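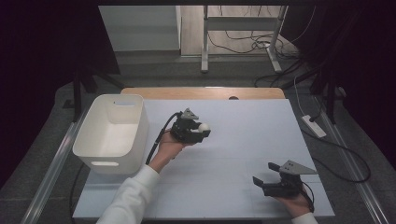

Hwa-young Jin owns 97 storage bins and can tell you what is in most of them. She laughs when she says it, then gets up from the table to prove the point, pulling one off a low shelf at the back of her shop in Stotbridge. Marbles. The next one has clothespins. The one after that is empty, and she seems happiest about that one.

"An empty bin is an invitation," she says. "You put one on a table in front of anybody, four years old or eighty, and put a ball down next to it, and they will pick up the ball and put it in the bin. You don't have to say a word!"

Jin runs Shim, a small workshop and lending library devoted to sorting games, tidying games and what she calls "putting-away play." Families borrow a kit for a couple of weeks, bring it back, and take another. She started with 4 kits in her sister's garage. Last year the library made 2,842 loans, a number she has written on a card and taped beside the register because she still can't quite believe it.

I had come expecting toys, and there are toys, but what Jin really wants to talk about is the bins themselves. She has strong feelings about handles. A plain slot cut into each end wall is her favorite, big enough to get your fingers through and with nothing to snap off. She likes rounded corners too.

"Square corners collect crumbs, and you can never get a cloth in there," she says. "And I like white. People tell me it's boring, but drop something small in a dark box and a little kid loses it. With a white floor you see everything. Okay, a white ball in a white bin, that's harder, and some kids love that it's harder. They lean right over and look."

She learned a lot of this from Wolfram Reuter, who taught woodworking for years and built the first tables for the workshop. It was Reuter who talked her into laying boards over the tabletops.

"I wanted to paint the tables," Jin says. "Wolfram looked at me like I had suggested painting a dog. He said, leave the wood alone, put a board over it, and when you're tired of the color you change the board. He was so right."

Her preference is for a soft gray-blue. It's quiet, she explains, and small white things show up on it beautifully. Bright patterns send everybody's eyes wandering.

The game she recommends to every new family needs one ball and one bin. Put the bin on the left, start the ball in the middle, and move it over. Then switch sides. Then try it with salad tongs, or with your other hand, or with a partner who holds one half of the tongs. (Do try that last one. I was terrible at it and would happily have stayed all afternoon.)

"Lifting it is easy," says Jin. "Letting go gently is the whole game. You hear it, too. If it goes clack, you dropped it. If it goes tick, you placed it. I have had grown men in here for an hour going after that tick."

One of those grown men was Corey Dunstan, a neighbor who stopped in to ask about parking and now repairs the kits. He keeps the spare balls sorted by size and has opinions about tongs that could fill a second article.

I asked Jin whether her own home is tidy. She put her hand over her face.

"No! I have a drawer in my kitchen that I'm scared of. But I do have a bin by the front door, and everything that doesn't belong downstairs goes in it, and at night somebody carries it up. That's our system. It has slots for handles, so even my youngest can take one end."

In August, Shim will add a shelf of kits for older adults, with bigger balls and lower bins. Jin already has the first one packed, and before I left she had me try it, standing up, with my left hand. I got a tick on the sixth go.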